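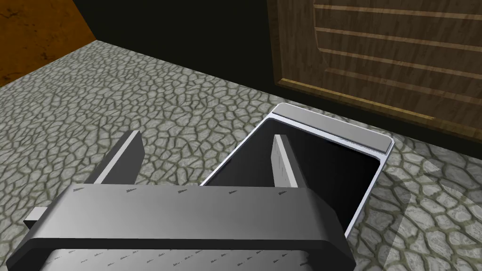 By M. Stamatopoulos

The robotics club at Brismont spent most of the spring without touching a robot. Its members worked in a simulator, teaching a two-fingered gripper to pick a phone up off a stone floor.

"A phone is a bad object for a gripper," says the club's student lead, a junior who asked that we leave names out because the work was shared. "It's flat, it's slick, and the floor is right there under it. If you come straight down you just hit the glass."

The project is called Tresell. The students took turns driving the simulated arm by hand and saved each try. By June they had 1000 of them, and 44 were set aside for testing.

I asked why they chose a cobblestone pattern when most teams use a plain floor. "We started plain," the lead says. "Then we changed the floor and it fell apart. It had learned the floor as much as the phone." The club now swaps floors and furniture between runs – the cabinets too.

The black screen was another problem. It reflects, and the early versions took the reflection for an edge. A second student, who handles the training runs, says that cost them 4 weeks. "We kept blaming the fingers. We rebuilt the finger model 2 times before anyone looked at the screen."

The faculty adviser, who teaches shop and physics, mostly stays out of it. "I ask them what they changed and I make them write it down," the adviser says. "They hate the writing down."

Next year the club wants to enter the manipulation event at the Resia student meet – that one uses a real arm. The lead expects a rough start. "In the simulator I can reset with one key. I'm going to miss that key."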